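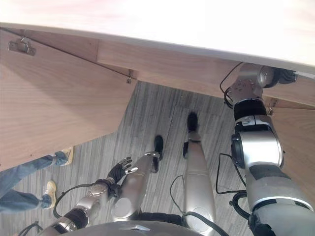

Sturnik brings back Harura, and the price guide needs a sit-down

Harura is coming back. Sturnik has confirmed that the ninth and most annoying Paltis figure, the one with the lantern and the expression of a bird that has been asked to move its car, will be reissued in December. There will be 3000 of them, which will come as welcome news to anyone who doesn't already own one, and as something else to those who do.

For newer readers, Paltis is the range of thumb-high moulded birds in hats that Sturnik began selling through gift shops and garden centres, apparently on the theory that people buying compost are in a weakened state. Eight of the birds were easy to find. You could get Baker, Postman and Sulking Postman in any branch with a till. Harura was different. She was put out at the tail end of the first run, in packaging that matched none of the others, and was gone before most of us had worked out that she was part of the set. Sturnik has never published a production figure for her, but the number that collectors have agreed to believe is around 900.

The effect on the swap pages was predictable. A boxed Harura went for £290 at Tsang, the toy auctioneer, this spring, and the underbidder was so cross that he asked for his username to be left out of the write-up. She cost less than a sandwich when she was new. It depends a bit on the sandwich.

Now she'll be joined by rather a lot of sisters. The reissue uses the original mould, which Sturnik says was found "in good order", and which had long been reported on the forum as melted down, sold to a firm in Portugal, or dropped in a canal. The canal version had the most detail. One member had a map.

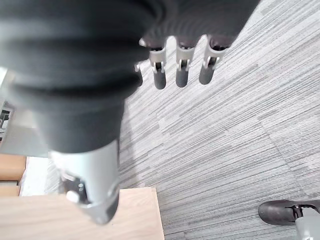 Fingertips over carpet.

Sturnik's announcement goes out of its way to soothe owners of the first version. The new Harura will have a mark under the left foot, a slightly different green on the hat, and a lantern that is glued on. The original lantern was a push fit and fell out if you breathed near it, so a good share of the surviving birds are holding nothing at all, with one wing raised, as if trying to get served at a bar. Replacement lanterns turn up from time to time. Most of them are beads.

The glued lantern has caused more trouble than everything else put together. Purists say that a lantern you can't lose isn't a proper Harura lantern. Another camp has been crawling about behind sideboards for years and would like a word with the purists. There is a thread on it that runs to a length I'm not going to admit having read, and it includes a long and quite heated section on what sort of glue.

Maureen Penrose runs the Paltis table at our swap days and owns two first-run Haruras, one boxed and one that spent several years in a fish tank. She is calmer than most.

"I bought mine because I liked her face," she told me. "If it's worth tuppence by Christmas she'll still have the face. People keep ringing me up as if there's been a death."

I asked whether she would be getting one of the new ones. There was a pause.

"Two," she said. "In case of variations."

And there will be variations, because there always are. Sturnik's paint has never been what you'd call a settled matter. The Baker exists with a white apron, a cream apron and an apron that stops halfway round, and each has its own entry in the price guide and its own small band of believers. Sulking Postman can be had with or without eyebrows. It's been argued that the version without eyebrows is simply Postman, wrongly boxed, and if you want to raise that at a swap day I suggest you stand near the door.

The hat is where I'd put my money this time, if I hadn't already put it into hats. Sturnik describes the new green as "a touch warmer". The old green faded in daylight anyway, and a Harura that has been on a window sill could already be a touch warmer, a touch yellower or very nearly the colour of tea. Telling a sunned original from a fresh reissue by the hat alone is going to be hopeless. Look under the foot. If the seller's photographs show the bird from every side except the foot, you may draw your own conclusions, and should probably hang on to your £290 while you do it.
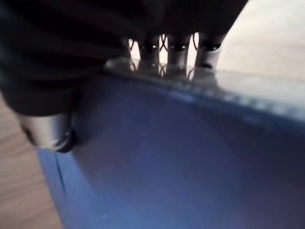 Pointing downwards.

Tsang has told sellers that from now on any Harura put in for auction must be listed as first run or reissue, with a clear picture of the base. Listings that say "vintage style", "believed early" or "came from a lady's house" will be sent back. I was sorry to hear that about the last one, which has given a lot of pleasure over the years. The lady's house must by now be the best-stocked toy warehouse in Europe.

There's a deposit for pre-orders, refundable up to the point when it isn't, and orders open at 9 in the morning on Sturnik's own site. Regular customers will remember how the site coped with the release of the Paltis Vicar, when it showed everyone the same stranger's basket. It was a good basket, too. Several of us bought what was in it. Sturnik says it has "looked into capacity", and I'd advise having the page open early, a cup of tea to hand and nothing breakable within reach.

Shops will get theirs a little later. Sturnik won't say which ones, but the garden centres appear to be back in favour, so if you hear of a sudden local interest in winter pansies you'll know what's behind it. It's one per customer, a rule that has never yet stopped a man with three anoraks.

The box is the other thing people keep asking about. The first Harura came in a plain sleeve with a window so small that it showed you chiefly the beak, and the window has usually come unstuck. The new one will come in a rigid box with a lid, printed to match the other eight, and owners of the old set are already complaining that their original will now be the only one that doesn't match, having been perfectly happy with that arrangement up to last week. A few have said they'll buy the reissue for its box and put the old bird in it. Please don't do this. If you must, write it down somewhere, because your heirs will take it straight to Tsang and there'll be an awful scene.
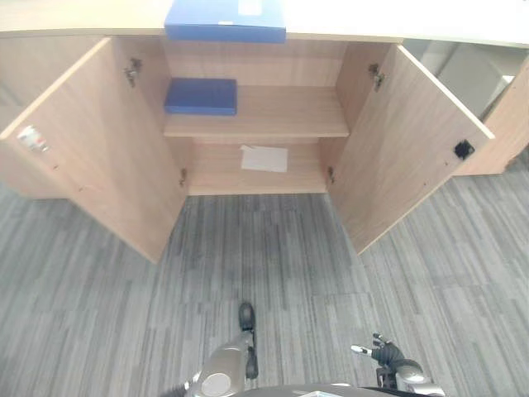

Storage may matter more with the new packaging than it did with the old. The first-run sleeves were too flimsy to stack and so everybody kept them apart out of fear, and the rigid boxes are going to tempt people into building towers. Sturnik's lids bow under weight; the Vicar's certainly did, and there are Vicars out there with a permanent stoop. One layer is plenty. A blue box lying flat at the left end of a shelf, like the one inside this cabinet, with bare shelf to the right of it, is how a collection looks in its first week and how it ought to be allowed to look for a bit longer. What generally happens is that the bare part is seen as an invitation. Doors are a good thing as well, so long as you can bring yourself to shut them, as daylight does for green hats what it does for curtains. Mrs Penrose keeps hers in the airing cupboard, but she says the birds are behind the towels and well away from the pipe.

As for prices, it would be a brave person who said where they'll go. When Sturnik reissued the Postman, the original dipped for a month or two and then climbed to more than it had fetched before, as all the new owners decided that they needed the proper one. The same might happen here. Or 3000 households might find that one Harura is enough, lantern attached, and go back to their compost. The forum has already set up a prediction thread. The lowest guess so far is from a member who has been trying to buy an original since the spring, and the highest is from a member who is selling five.

One smaller item from the same announcement, which got rather lost in the noise. Sturnik says it is "considering" a tenth Paltis. It gives no name and no date, and the only clue is a sketch of a hat. It's a flat cap, or it might be a pasty. Guesses on the forum include Farmer, Bookmaker, Harura's Husband and Pasty, and somebody has already offered a swap for it.

Pre-ordered birds are due to be posted in the second half of December, in padded bags. Sturnik would like it known that the beak is not covered.

Home News Figures Swap Days Price Guide Forum Contact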